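Stitching Lessons: Pictures from the Tokedley Bench

April 2018

Welcome to our small gallery, and thank you for stopping by. Those of you who have followed the project since the beginning will know that we started out with a great deal of enthusiasm and a very large cardboard box of practice pads, and that for a long while there was more to say about the box than about the results. Things have moved along since then, and people keep asking what we do all day up at Tokedley, so I have been meaning to put some pictures on a page of their own.

The short answer is that we sew. We sit at the console, take hold of the two hand controls, and put stitches into practice tissue with a pair of surgical instruments, over and over, while the computer keeps a record of everything: where each instrument was, how the wrists were turned, when the jaws opened and shut, and what the camera saw at the time. Each recording goes on the pile. The pile is what the learning system studies, and the hope is that from enough examples it will pick up how a stitch goes together, in much the way that an apprentice picks things up from standing at somebody's elbow (though an apprentice would have asked for a cup of tea by now).

We call one complete go a "take". A take begins with the needle held and ready, and ends when the tails of the thread have been cut. Our aim is 800 takes, and we have nearly 365 that have been looked over and marked as fit to use. There are others still waiting to be checked, and I won't pretend that all of them will make it through.

A word about the people doing the sewing, because they matter more to this than the machinery does. We have experienced hands and complete beginners, and we want both. In the first month we used only our best operators, and the system we trained on their work was charming to watch until it met its first small muddle, at which point it had no idea what to do. Of course it hadn't! It had never seen anybody get into a muddle. So now we leave in the fumbled pick-ups and the second tries, provided the operator puts things right and carries on to the end. Dénes Szabó, who looks after the recordings and has the patience of a heron, goes through each one and marks where the different parts begin and end. He has a name for every kind of hesitation, and some of the names are rather rude.
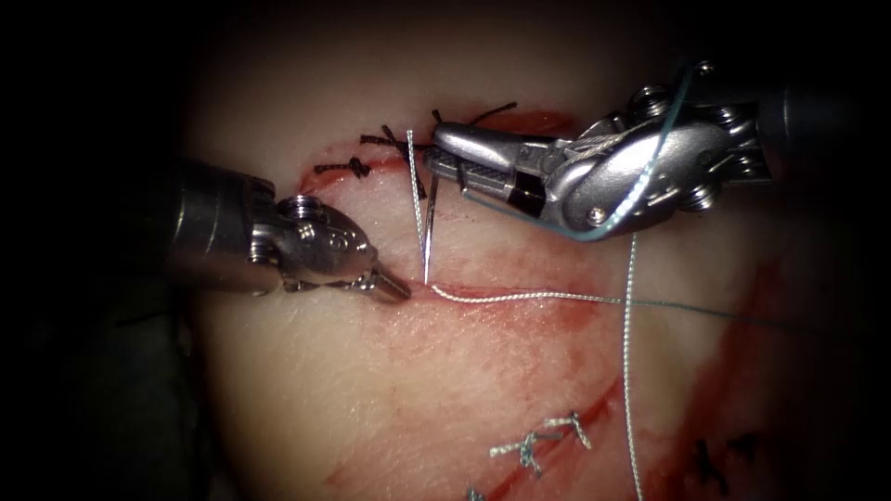
Needle at the tissue, with the driver holding it high on the curve and the left grasper down on the pad beside it. Three black stitches are in along the upper wound.

I am fond of this part of a stitch and could talk about it for far longer than you would want me to. A curved needle wants to travel in a curve, and a person learning to suture spends their first few afternoons pushing it in a straight line and wondering why it fights them. The turn has to come from the wrist. At the console you can feel yourself doing it, a slow roll of the hand as if you were turning a key in a stiff old lock, and the instrument wrist follows along with all its little pulleys. When the system was very young it would get the direction right and the roll wrong, and the needle would drag. We gave it more examples from operators with a generous, unhurried roll, and that did more good than any amount of fiddling with the settings.

The other instrument deserves some praise as well. When you watch somebody sew, your eye goes straight to the needle, and the helping hand gets forgotten. We forgot it too, I am sorry to say. Our early notes have a whole column for how the needle was held and not a word on what the grasper was up to, so Dénes had to go back through 280 takes and add it in. It took him most of September and he was very good about it. We now mark whether the helping hand is steadying the tissue, waiting for the needle, pulling thread through, or simply parked out of the way, and each of those has turned out to be worth knowing.

We are also asked why a single pad has so many stitches in it. Pads are not cheap, and there is a good deal of sewing to be had out of one if you plan ahead. We work along one wound and then move to the next, and a pad stays on the stand for as long as it has honest space left. There is a happy side to this thriftiness. A system that has only ever looked at a clean, fresh pad will be thrown by the sight of an old knot, and may even take a stray tail for the thread it is meant to be following. Working among earlier stitches gives it plenty of practice at telling the new from the old. The red colouring makes the surface less tidy to look at, and that is all to the good, as far as we are concerned.

Our stand and lamp came from Lakatos, the little workshop over in Skenbridge, and they have been splendid. The lamp sits over the middle of the pad and lets the rest of the bench fall away into the dark. We did try a brighter room in the early days, with the blinds up and all the ceiling lights on, and it was a good deal more cheerful for the operators but gave us trouble with shine on the metal. So now we sew in the gloom like Victorian seamstresses, and come out blinking at lunchtime.
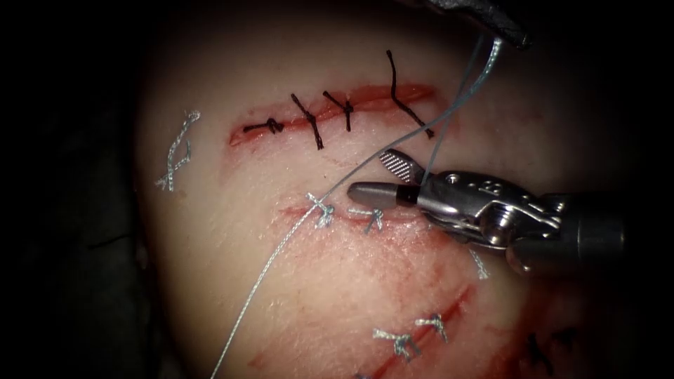

Thread between the open jaws of the driver, and a long pale strand running away across the pad. Four black stitches close the upper wound; the lighter braid is used lower down.

If the needle is the glamorous part, then thread is the part that keeps us up at night. A needle is a good stiff thing and stays the shape it was made. Thread does as it likes. It slides and folds over itself, it lies down exactly where you were planning to go next, and from the camera's point of view a loop that is a hair's breadth above the tissue looks very like one that is resting on it. We have spent more of our time on thread than on everything else put together, and when visitors ask me what the hard problem is, I tend to answer before they have finished the question.

Jaws are a good example. To a beginner, open jaws with thread between them look like a job nearly done, and yet so much depends on what comes next: where along the thread you take hold, how much tail you leave yourself, and whether you pull towards the wound or across it. Ask four of our operators and you will get four firm opinions. We had a long and quite lively talk over lunch about whether we should settle on a house style and ask everyone to stick to it. In the end we agreed to let people sew in the way that suits them and to write down which way they used. The system can then be shown one style at a time, or the whole mixture, and we can compare. So far the mixture is doing better on awkward pads and a single style is doing better on easy ones, although I would like to see a few more takes before I put any money on it.

Using different coloured threads was a late idea and a very welcome one. Dark stitches and light stitches behave much the same in the hand but look quite different to the camera, and light braid on a pale pad is hard enough for human eyes at the end of a long day. When we had only dark thread in the pile, the system lost track of light thread completely. We have been mixing them ever since, and have grown used to having both in the drawer.

As for the software, the recordings are stored and replayed with Uven, our own home-made program, which began life as a simple viewer and has been having bits added to it ever since, like a farmhouse. It lets you play a take slowly with the instrument movements drawn underneath, and you can stop at any moment and leave a note for the next person. Some of the notes are useful. A fair number are compliments on a nicely tied knot, and I have asked people not to stop writing those.

If you would like to come and have a go, please do. We run short sessions for new operators, and you don't need to be a surgeon or know anything about computers. We have had a piano tuner, a dentist's receptionist and a retired sailmaker at the controls, and the sailmaker tied knots that put the rest of us to shame. A first visit lasts 40 minutes, including a gentle warm-up with no needle at all, and whatever you manage to sew goes on the pile with everybody else's once Dénes has been through it. Bring your reading glasses if you use them, and something warm to wear, as the bench room is on the north side of the building and the heating has ideas of its own.

More pictures will be added as we go along. I have promised the operators a set showing knots being tied from start to finish, and there are some good ones of cutting the tails that still need sorting. Do write to us at Tokedley if there is a particular step you would like to see up close.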